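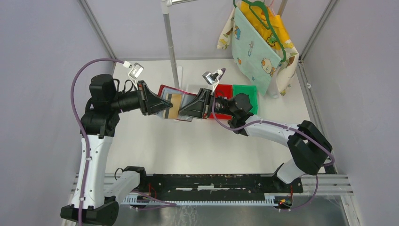 Sep 24, 2025. Bimanual cell, Filliditz set

Best day of collecting we've had on this set! 122 new episodes in, which puts the total at 1,940, and I still had energy left to go back over the morning's recordings with the labels open.

What I'm happiest about is the two-handed stuff. Both grippers on one small thing, neither one dragging it away from the other. Folded fabric is the hard one, as the fingertips press into it and the shape changes under them, so I want lots of these with the item at odd tilts. The Brodham policy only ever saw neat, level grasps in February and it shows (it freezes the moment anything leans).

Went slower on the leader arms after lunch and the motion came out much smoother. Ugwu-style pauses before each regrasp are worth keeping. Please do them too!

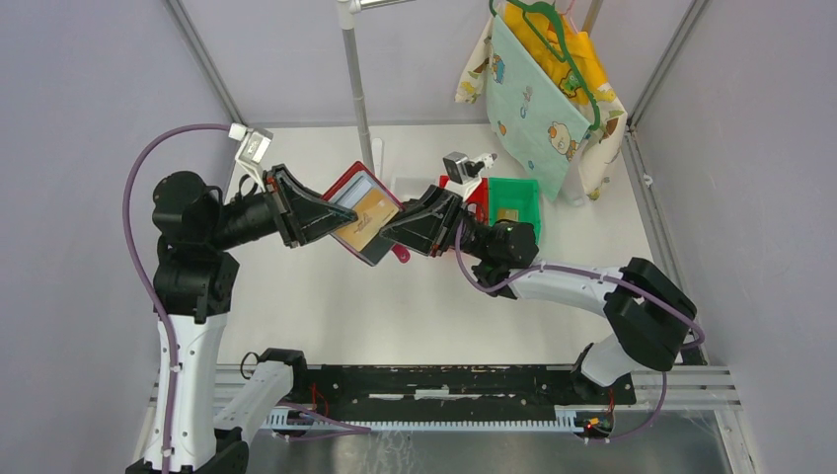 2 min read

Card holder episodes: stiff border, clear window, so a totally different feel from cloth. I tagged these "rigid, shared hold" and kept them in their own folder. Tossed 7 where I bumped the pedal early.

Wrist views are lovely on this one, but check exposure on the shiny red border before training. Glare may confuse the Pesside encoder.

Next:
- vary the start pose more, left arm especially
- rerun the filter on episode 141, timestamps drift
- leave the hanging clothes where they are until the set is done
- try handing over with the right arm leading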